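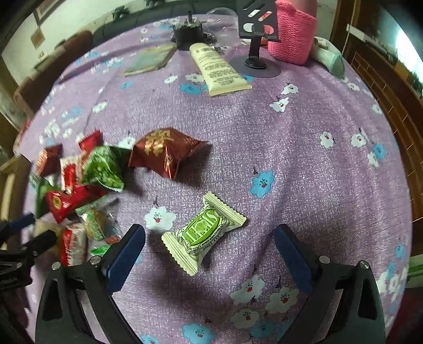 Figura 1. Rebuçado em papel verde-claro sobre toalha de motivo floral.

História da Música Popular Gravada
Apontamentos da aula 7 – O dueto vocal e a indústria do disco
Docente: Amarachi Akinola

1. Âmbito da aula
A presente aula trata do dueto vocal enquanto formato comercial, desde a consolidação do disco de 45 rotações até ao predomínio do álbum. Pressupõe-se a leitura prévia do capítulo sobre contratos de exclusividade. Os aspetos de harmonização já tratados na aula anterior não serão retomados.

2. Definições
Entende-se por dueto a interpretação de uma obra por duas vozes solistas com peso equivalente. Distingue-se da voz principal com acompanhamento vocal, em que a segunda voz se limita a reforçar o refrão ou os finais de frase. Nas fontes discográficas a distinção é irregular: a mesma gravação pode surgir creditada aos dois intérpretes numa edição e a um só na seguinte.

São correntes três disposições:
a) alternância de estrofes, com refrão em conjunto;
b) harmonia contínua, geralmente à terceira ou à sexta;
c) diálogo, em que o texto atribui a cada voz uma personagem.

A disposição em diálogo coloca problemas de tonalidade quando as tessituras são afastadas. A solução habitual consiste em modular entre estrofes ou em confiar a melodia à voz mais aguda no refrão.

3. Estudo de caso: o catálogo Sturstead
A editora Sturstead manteve uma série dedicada a duetos, iniciada com as gravações de Liya Fikre e Letay Gebru. O inventário compilado por Eldana Abera regista 2.835 faixas, das quais 1.758 foram editadas em single. As restantes permaneceram em fita ou saíram apenas em compilações da etiqueta Otside, adquirida mais tarde pelo mesmo grupo.

Importa notar que os dois intérpretes raramente partilhavam contrato. Fikre gravava a solo para a Zevbridge, e cada sessão conjunta exigia autorização escrita – circunstância que explica os longos intervalos entre discos. Os direitos de interpretação eram repartidos em partes iguais, salvo quando um dos cantores assinava também a composição.

4. Questões de crédito e catalogação
Na elaboração de fichas discográficas, o aluno deverá indicar ambos os intérpretes pela ordem da etiqueta original, mesmo que as reedições a invertam. As pseudonímias registam-se entre parênteses retos. Sempre que a data de gravação seja desconhecida, indica-se a da matriz.

5. Trabalho a entregar
Análise comparada de duas versões do mesmo dueto, com cerca de 90 linhas, acompanhada das respetivas fichas. A entrega faz-se em fevereiro, na secretaria do departamento.

Leituras
Abera, E., Inventário das gravações Sturstead, introdução.
Son, Ye-ji, «Duas vozes, um contrato», texto policopiado disponível na biblioteca.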